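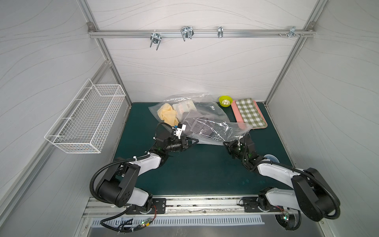
The charity shop on the main street in Clukstead takes in more clothing than it can sell. Its manager, who has run the place since August, says the sorting takes up most of the week.

"People picture us standing at the till," she says. "We're in the back. A bag comes in and somebody has to go through every piece of it."

In her first full month the shop received 322 bags. She kept a tally on the back of a door. Coats and children's clothes went out fastest. Men's suits hardly moved at all, and she now sends most of them to a sister shop in Gresumell, where there is more call for them.

Prices are kept low. A shirt is 2 dollars, and a sweater costs a little more. She has been asked to raise them and has said no so far. "I'd sooner sell it than store it. Our stockroom is the size of a bedroom."

What can't be sold goes to Plullel, a textile merchant that buys by weight. The last pickup came to 668 pounds. She would like to know more about where it ends up. "They tell me some is cut into rags and some goes overseas. I've asked for a list. I'm still waiting."

Her advice to donors is short. Wash things first. Tie shoes together by the laces. Check the pockets, too: she has found house keys, a hearing aid and a train ticket to Oei that was still good for the next morning. The owner came back for the ticket with an hour to spare.

The shop will stay open through the holidays and takes donations until four. Bags left on the step overnight get rained on, she says, and those have to be thrown out.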